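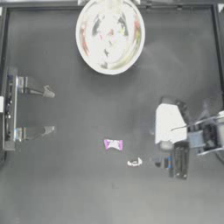 A bowl by the door makes people stay and talk, one of you wrote on the sign-up form, and taking it away would be the dumbest thing an office could do. OK. Read that out slowly. Ask who agrees. Most hands will go up, leave them up for a second.

Then: I used to agree too. I ran the front desk at Ceter for a long time and I filled the bowl every Wednesday. I'm not here to take anybody's candy. I'm here because I keep reading that the bowl "builds culture" and I'd like to see one piece of proof before I die.

SLIDE 2 – the claims

Where they come from. Mostly from people who sell bowls, or sell what goes in them. The Trimlow brochure says a filled bowl leads to 300 extra conversations a year. Pause here. Extra compared to what? Who was listening? I wrote and asked. I got a coupon.

The Plodar newsletter is a bit better. They at least asked some offices. But they asked the offices that already order from them, and they asked the person who does the ordering. I'd have said it was going great too.

(If someone brings up the study with the clear bowls and the covered bowls: yes, I know it. It's about how much people eat. Doesn't say a thing about whether they talk. Move on, don't get stuck like last time.)

SLIDE 3 – money

We spent around 3,000 dollars on desk candy in my last full year. Say it flat. Don't do the voice.

Nobody signed off on that as one number. It went through as small orders under office supplies, between the toner and the tape. Ask how many in the room know their own number. I'd guess two or three will, and they'll be the ones who got yelled at.

SLIDE 4 – the stray piece

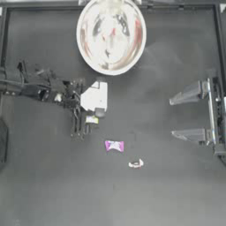

One wrapped candy on the table, bowl behind it.

Let them look. Then ask what they'd do with it. Back in the bowl? Pocket? Trash?

My view is that a piece lying outside the bowl is where the whole cheerful story gets shaky. Plenty of people who'll happily take one from the bowl won't touch the one next to it. Same wrapper, same candy. They think somebody put it down, or dropped it, or changed their mind. I've thrown out good candy for that reason and so have you.

Wrapped only, by the way. I will not debate loose mints. If a hand goes up about loose mints, say we can talk after.

Twisted ends vs. sealed ends. Xue pushed the sealed kind on us for a while and claimed they stay cleaner. Maybe they do. They're also louder to open on a call, and I notice that wasn't in the pitch. I still buy the twisted kind for my own house but I can't tell you that's based on anything.

SLIDE 5 – the bowl itself

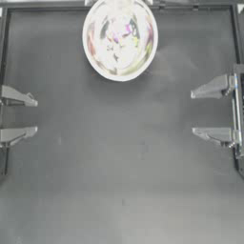 Same table, looking down at the bowl.

Now the shiny bowl. I was told by a supplier that a shiny inside makes the candy "pop" and so people take more. Look at the streaks of pink and green up there. Those are reflections. With a bowl like that I have trouble judging from a few steps back what's in it, or how much. I'm supposed to believe a visitor on the way to a meeting reads it better than I do?

What I'd want from a bowl is duller stuff:
wide enough for a hand
heavy enough that it doesn't slide
goes through the dishwasher (when did you last wash yours? wait for the laugh, then don't let them off)

SLIDE 6 – try it

Take the bowl away for the whole of March. Don't announce it. Write down who asks, and what they talk about when they do. At Ceter four people asked, and three of those wanted to know where the candy went and then left. Small office, bad test, I know. Still more than the brochure has.

If I'm wrong, send me the notes and I'll put them in the next version of this talk.

Questions. Check the clock – room has to be clear by 4:15.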